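Bench notebook, Nasthorpe, table 2
01/02/2018

Got in early because I wanted a full day of recording before Vitalii takes the arm for his cable tests. Today's task is the one we've been calling "cover the snack": start with the printed sheet lying somewhere on the table, tray with the bread and the donut behind it, pick up the paper, lay it over the food. The command text that goes with every episode is just "put the paper over the tray." Seung-woo wants us to write a few different wordings later (place, lay, cover with, etc.) but I'm leaving that for an evening when my wrists hurt less.

Why paper, for anyone reading who missed the Monday talk: everything we've fed the model so far keeps its shape. Blocks, cups, the play food. It got pretty good at those and then fell apart completely on the napkin trial, kept closing the fingers a hair above the thing and driving off with nothing. So now we're going after thin, floppy stuff, lots of it, and the printed sheets are nice because one side is white and the other is busy, and the model should learn that it's the same object whichever face is up.

Goal for the day was 90 episodes. Did not get 90. More on that in a minute.

Morning. Aldo drove first, I did resets and kept the log. We agreed on a few rules before starting and I want them written down somewhere other than Aldo's hand:

Sheet starts a different way every time. Rotate it, flip it, crumple it a bit. If you catch yourself putting it back in the same spot, stop and get a coffee.
Tray can move a hand's width any direction. Food can move around on the tray.
Don't touch the plant pot. Leave it where it is for the whole set, we'll shift it for the next one.
If the paper tears, end the episode, mark it T, new sheet.
If the driver drops the paper and picks it up again without a long pause, KEEP IT. Those are gold. Randa says the recoveries did more for the cup task than anything else we added and I believe her.

First 22 went by fast, Aldo is really smooth on the leader arm now (annoying, I've been here longer). His trick is to come in low, nudge the near edge so it buckles up a little, then close on the ridge. Mine is to go for a corner, and I miss it a lot. We talked about whether to settle on one way and decided to leave both in for now, though I'd like to train on his alone at some point just to see. Mixed styles bit us on the drawer task: the model would start doing it one way and finish in the middle of the other. Tullio thinks that was bad timestamps and nothing to do with style. We've had this argument before and I'm sure we'll have it again!

Then the trouble. Right before lunch the recorder started dropping wrist frames, a couple at first and then whole chunks. Swapped the USB port, no change. Restarted the Eser box, fine for a bit, then the same thing. In the end it was the disk: somebody (me, it was me) had left the June drawer recordings on there and it was nearly full. Moved them over to Brerner, which took forever, ate a sandwich, came back and everything was happy. I've added a check so the recorder refuses to start if there's less than 200 GB free. Should have done that ages ago.

I went back over the morning set to see how many got hurt by it. Threw out the worst ones, flagged the others with a D so Seung-woo can decide. Please don't just fold the D ones in with the rest, the arm positions are good but the images lag behind them and that's exactly the kind of thing that poisons a batch quietly.

Afternoon. My turn to drive. Went slower and rougher than Aldo, but I got a nice spread of grabs, including a few really ugly ones with the sheet bunched up in the fingers. Pulled one wrist view for the notebook because it shows pretty well what the model has to deal with:
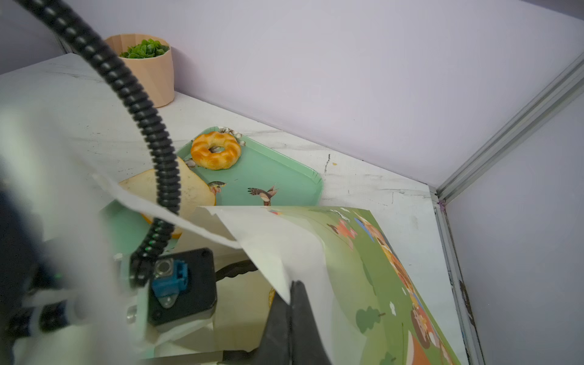

Wrist cam, sheet in the gripper, white fold hanging over part of the tray.

See how much the paper hides once it's up? Bread's partly behind it, and so is a piece of the tray. From the wrist view alone the policy has to work out where to lay the thing down with its own cargo in the way. I think we need the overhead view in the inputs for this task, full stop. Randa is less sure, she'd like to try giving it a few past frames first, so it can remember where the tray was before the sheet came up. Cheap enough to try both.

For tomorrow:
Finish the set, same layout, Aldo and me swapping every 2 batches so neither of us goes numb
Ask Marchetti about spare finger pads
Get more printed sheets, different pictures on them if possible
Vitalii gets the arm after lunch, so log everything and park it before then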